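About Wurel

Wurel is a small company that teaches robot arms to do ordinary table work. We were set up by Wing-yan Liao, who still plans most of the tasks and still takes her turn at the controls.

Our customers come to us with a job they want a robot to learn. We show the robot how it is done, many times over, and hand back the recordings with notes on each one. A usual order is 500 runs of a single task. Some customers train their own software on the result, and others ask us to do that part too.

Most of our work is done by remote control. The operator moves a pair of hand-held arms, and the two arms on the bench follow. We call this set-up Tu. It takes a new operator nearly 3 weeks to become steady with it, mainly because picking up a pen with a gripper is slower than doing it with your fingers.

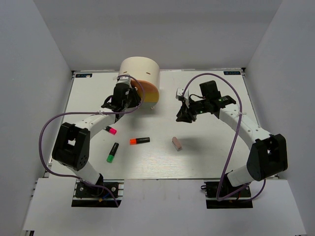

For jobs that need only one arm we also teach by hand, with the operator holding the arm and guiding it through the movement. It suits wiping and pushing. It is less good for anything where a person's hand would get in the way of the cameras.

Desk items make up a large share of what we record: markers, erasers, containers and other small things that have to be picked up, passed across or put away. We change where they lie between runs. Runs that go wrong are kept and marked as such, and customers can choose whether to have them.

Every recording is watched from start to end by somebody other than the person who made it. If the two disagree about whether the task was finished, it is done again. 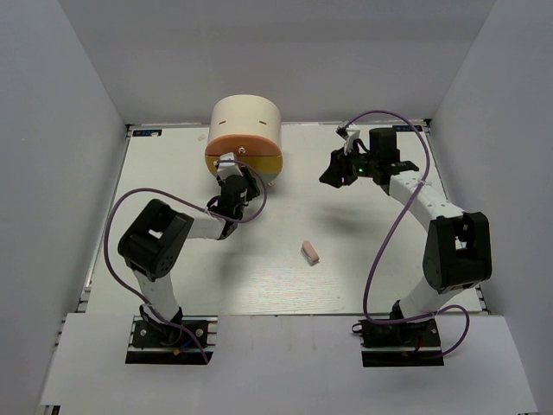 Where we work

Our workshop is in the Zultumov building, on the second floor. The benches are walled on three sides and share the same layout, so an operator can move from one to another without starting afresh. Our task library, Wornska, now holds 43 tasks. The latest were added in December.

Visits are by appointment. Please tell us beforehand if you would like to try the controls, and allow two hours.

Page last updated 7 April 2021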